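Visual odometry loses scale when the gripper is close to a curtain
Forum: Perception and SLAM > Hand-held capture

ternus_mika wrote:

Hello all. I run monocular-inertial tracking on clips from our hand-held gripper, and I have trouble each time a big piece of fabric fills the view. On the clip with this bedroom the track is fine until I turn to the curtain, then the scale jumps and the gripper pose goes away from the true one. 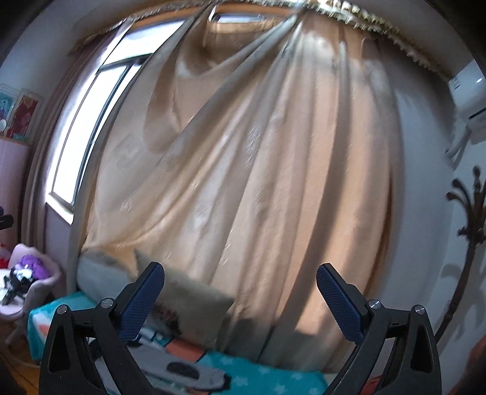
Urquhart replied that the first thing to check is the mask, before anybody touches the tracker. If the jaws and finger pads are not masked out, the front end will happily take corners on the linkages, and these corners never move with the room. Which mask do you use, a fixed one or one that follows the opening?

ternus_mika wrote:

A fixed one, drawn by hand with the jaws wide open. I thought it was enough, as the jaws are open in most of the approach. I have now looked at the feature overlay again and you are partly right: when the jaws close, 12 features sit on the left pad. But the jump starts before I close, so I do not think it is the whole story.

birkadia88 wrote:

I would blame the window. You have one side of the view completely white and the curtain lit from behind. Auto exposure will go up and down as you turn, and the patch matching does not like it. Lock the exposure and try again.

ternus_mika wrote:

With locked exposure I lose the darker folds. I tried 7 fixed values in March and none of them was good for both the window side and the bed.

zerk_pavel wrote:

I do not agree with birkadia88. Exposure gives you fewer matches, it does not give you a wrong scale by itself. For me the scale problem is in the IMU initialisation. If you stand still and then make a slow turn, the accelerometer has almost nothing to say. Start each clip with a good movement, up and down and side to side, for a few seconds. We do this at Zerkmont with every operator and the bad clips went down very much.

birkadia88 wrote:

Fewer matches on one side only is exactly how you get a bad estimate. The ones which stay are all on cloth, and cloth can move if there is air from the window or the air conditioner. I did not say that it moved here. I say your tracker assumes that it cannot.

Trinidad Painemal wrote:

Both can be true. Could you post the inlier count and the reprojection error for the part where it jumps? Also the lens model, please. If the window bars bend in your raw picture, a plain pinhole model with two distortion terms will not be enough near the borders, and then the points on the wall pull against the points in the middle.

ternus_mika wrote:

Inliers fall from 300 to 17 in the turn. Reprojection error stays low, which confused me. The lens model was the pinhole with radial terms. I know, I know. I took it from an old config and did not check.

Trinidad Painemal wrote:

Then change to a fisheye model first and calibrate again with the board also in the corners of the view. Low error with so few inliers only means that the solver has found something it can agree with. I would not trust it. Put a minimum for inliers and let the IMU carry the pose for that short time.

zerk_pavel wrote:

And make the movement at the start. I will repeat it until somebody tries :)

ternus_mika wrote:

I have tried! Fisheye model, new calibration, the mask now follows the jaw opening, and your dance at the beginning of the clip. The scale holds through the turn. There is still a small drift when I come back to the pillows, and loop closure does not fire there. I changed everything at once, so please do not ask me which one helped.

Urquhart wrote:

I ask anyway. Can you run the old clip again with only the new mask? It needs no new recording.

ternus_mika wrote:

Yes, it is running now. I will write the numbers here when it finishes.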